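RISTNESS TOY LIBRARY
Minutes of the meeting held on Monday at 6 p.m. in the back room, Cutthorpe Hall

1. Minutes of the previous meeting
Agreed as a correct record, with one amendment: the Jivero invoice was for 414, not 441.

2. Matters arising
The shelf labels have been replaced. The hall has not yet answered the query regarding the side door key.

3. Shape-sorting sets
3.1 The meeting considered whether the red foam sorter should be added to the lending stock. It was noted that the shapes stand tall in their holes, which leaves plenty to hold, and that the star must be turned until its five points line up with the cutout.
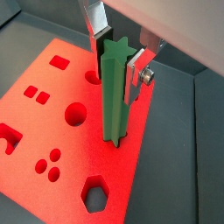 3.2 Members were reminded that the star is the piece borrowers ask about most often. It was agreed that it should be lent with the full set and not issued singly. The catalogue entry is to read "shape-sorter, red, with green pieces", and the deposit is to be set at 6.

3.3 Foam marks easily if pieces are forced. The wording on the loan card will be changed to "turn, then lower". The Ngcobo branch has asked for a copy of the card once it is printed, and 80 are to be ordered.

4. Storage
4.1 A proposal to keep the sorter in a grey open-topped bin was discussed. The bin has a flat floor and sloping sides, and the block sits near the back of the floor. It was suggested that the round rods be kept in the same bin, so that a returned set can be checked in one place.

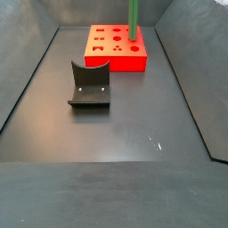
4.2 Ngcobo asked whether the bins could be stacked when full, as the Cutthorpe cupboard is already short of shelf space, and said that a lid would be preferred if one could be had at the same price. The point was noted. Prices for lids to be obtained before the next meeting.

4.3 Agreed: one bin per set, label on the short end.

5. Budget
The sum of 800 for new stock was confirmed. Lids, if bought, will be charged to storage.

6. Any other business
The box of jigsaws returned in December has still to be checked for missing pieces. Carried forward.

The meeting closed at 7.25 p.m.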